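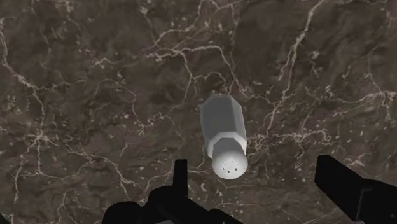
Figure 4.1 A faceted shaker with a rounded top, on a veined brown stone surface. Computer rendering.

Chapter 4
Salt in the Kitchen and at the Table

4.1 Introduction

Salt is the most widely used seasoning in commercial and home cooking, and it is also the one most often measured badly. Chapter 3 dealt with sugar, where a small error in weight changes sweetness by a small amount. Salt is less forgiving. A soup with a little too little salt tastes flat; the same soup with a little too much may have to be thrown out or stretched with unsalted stock.

This chapter covers the forms in which salt is sold, the way it dissolves and moves through food, and the difference between salting during cooking and salting at the table. The last section covers storage and caking. Brines and dry cures are left for Chapter 5.

After working through the chapter, you should be able to convert a recipe from one form of salt to another by weight, predict how long a given cut of meat needs to be salted before cooking, and state why a finished dish should be tasted at serving temperature.

4.2 Forms of Salt

All common cooking salts are mostly sodium chloride. They differ in crystal size, crystal shape, and the small amounts of other material left in or added to them.

Table salt consists of small, dense cubes. It packs closely, pours freely, and usually contains an anti-caking agent. Kosher salt has larger, irregular grains that trap air between them, so a spoonful holds less salt by weight. Flake salt is lighter still. Its thin plates crush easily between the fingers and dissolve quickly on the tongue, and for this reason it is used mainly for finishing.

Because of these differences, a volume measure has little meaning unless the form of salt is named. Recipes in this book give salt in grams. Where a spoon measure also appears, it refers to table salt, leveled with a straight edge.

4.3 Solubility and Movement

Salt dissolves readily in cold water, and heating the water raises the limit only slightly. This sets it apart from sugar, which dissolves much more freely as the temperature rises (see Section 3.2). Salt does not dissolve in oil. A salad dressing should therefore be salted while the vinegar is still alone in the bowl.

In solid food, salt moves by diffusion through the water the food contains. The process is slow. Doubling the thickness of a cut increases the time needed by a factor of four — a point often missed when a recipe for chops is applied to a roast.

4.4 The Cutalcombe Trials

The teaching kitchen at Cutalcombe ran a series of tasting trials on table salting, which are used as a worked case in this chapter. A total of 213 diners were served the same potato soup on two occasions. On the first, the soup was fully salted in the kitchen. On the second, it was left undersalted, and each diner had a weighed shaker at the table. Of these diners, 70 added salt on both occasions.

The trials raise two questions that will be taken up in Section 4.6. The first is whether diners who salt by habit taste the food beforehand. The second is how far the number and width of the holes in a shaker affect the amount used. The full tables are given in Appendix B, with the Lustard kitchen's later results on broth.

Key terms
Anti-caking agent, bulk density, diffusion, finishing salt, saturation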